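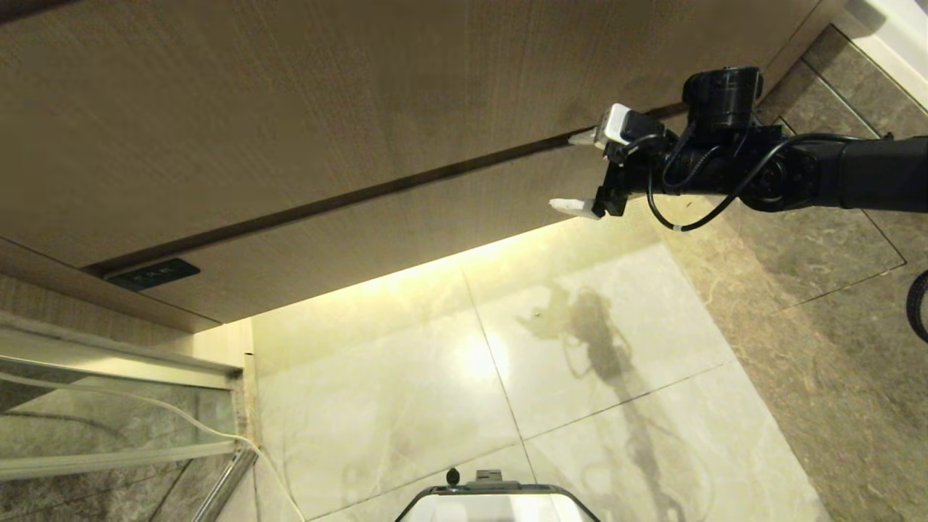

Oltimer
Home Posts Replies Media Likes

1/ Thread on LED strip under cabinets and vanities. Mostly voltage drop, driver sizing and mounting, as those are the three topics I get the most mail on. Everything below is for constant-voltage strip, 12 V or 24 V.

2/ Start with the load. Take the watts per metre from the reel, multiply by the installed length, and write it down. Use the installed length, not the reel length. People buy a 5 m reel, fit 3 m of it and then size the driver for the whole thing. Harmless, but you pay for a bigger box and have to hide it.

3/ Driver sizing: load plus 20 per cent. A 3 m run at 9.6 W/m is 28.8 W. Add the margin and you get 34.6 W, so the next common size up is 45 W. Running a small sealed driver flat out inside a closed cupboard shortens its life. The case temperature limit is printed on the label.

4/ Voltage drop. The copper in the strip is thin and has resistance. Current flows through all of it, so the far end sees less voltage than the near end. On 12 V strip the far end goes visibly dimmer past a few metres. On white strip you may also notice a slight colour shift.

5/ Fixes, in the order I try them: use 24 V strip. Feed from the middle. Feed both ends from the same driver. Buy strip with heavier copper. Turning the driver voltage up is not on the list.

6/ 24 V halves the current for the same power. Half the current in the same copper is half the drop in volts, and that smaller drop is measured against double the supply. For new work I see no reason to pick 12 V unless there is already a 12 V supply in place.

7/ Feed cable gets forgotten. If the driver is in the ceiling and the strip is under the vanity, the cable between them drops voltage too. Work it out for the full loop, out and back. I allow 3 per cent from driver to strip and go up a cable size if it comes out higher.

8/ Colour temperature. 2700 K is properly warm, 3000 K is a bit cleaner, and 4000 K looks like a clinic at night. Buy all the strip for one room from one batch. Two reels with the same number on the label can be far enough apart to see when they sit side by side.

9/ Gloss floors. A polished tile acts as a poor mirror. If the strip faces straight down without a diffuser, you see each diode as a dot in the floor. An opal cover helps. High-density or COB strip helps more. Setting the channel well back and angling it at the wall helps most.

10/ Mounting. Use aluminium channel. The adhesive on the back of the strip is fine on clean metal and bad on raw timber, particleboard and anything that was oiled. Wipe with isopropyl, let it dry, press for a few seconds every hand-width. The channel also carries the heat away.

11/ Bathrooms. Zones and IP ratings are set by the wiring rules where you live, and mains work on the driver side belongs to a licensed sparky. The low-voltage side has rules too. IP65 strip has a silicone sleeve, and once you cut it that end is no longer IP65 until you cap and seal it.

12/ Solder or clips? I solder. Clip connectors work on a bench and go intermittent after a year of steam and door slams. If you must use clips, match the strip width exactly – 8 mm and 10 mm clips look alike in the bag.

13/ Cut only at the marked lines. On 24 V strip the cut points are usually further apart than on 12 V, so check the spacing before you fit the channel. I once had a 127 mm gap left at the end of a run and no way to fill it neatly.

14/ Dimming. PWM dimmers on the low-voltage side are cheap and predictable. Check the frequency. Anything down in the low hundreds of hertz can show as banding on a phone camera, and some people notice it when they move their eyes. Mains-side dimming needs a driver that says so on the label.

15/ Night light use: put a motion sensor on the low-voltage side, dim to 5 per cent, and set the timeout long enough that it doesn't drop out mid-shower. Mount the sensor where it can't see the hallway or it will trigger on every passing cat.

16/ Someone asked in July about Zirkik channel. I've used the shallow profile and the deep one. The shallow one shows dots with ordinary strip. The deep one doesn't, but the end caps are loose and want a dab of silicone.

17/ Put the driver where a hand can reach it. Behind a kickboard with magnets is good, behind a tiled panel is not. It will be the first part to fail. Write the voltage and wattage on masking tape and stick it inside the door.

18/ Next thread will be on feeding two runs from one driver, with wire sizes. Measurements are done, drawings are not.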